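Pricing wire-wrapped pendants for a wholesale order

copperjay
A gift shop in Tindport wants pendants from me for the holidays. They asked for wholesale at half my retail. I sell at 70 dollars each and the silver and stone cost me 32. That leaves 3 dollars for my time. Do I raise retail or say no?

benchpin_lou
Raise retail. If half of it doesn't pay you, the price was too low to begin with.

copperjay
My regulars at the Diledton market will notice.

mossagate
I don't agree with Lou. Make a simpler line for the shop, smaller stones and fewer wraps, and leave the market prices alone. I did that in September and cleared 300 on the first order. 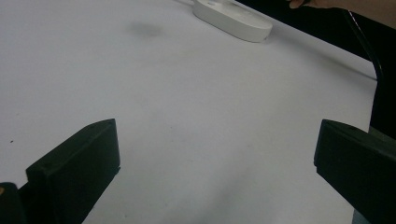

A white table

benchpin_lou
A cheaper line takes sales from the main one. I've seen it happen.

mossagate
Not if they look different. Mine are all on cord, no chain.

tumbled_fox
Where do you get your wire? I moved from Akon to Holub and my cost per piece went down.

copperjay
Akon. I'll ask Holub for a price list. Leaning toward the smaller line for now.

benchpin_lou
Get the shop's payment terms in writing either way.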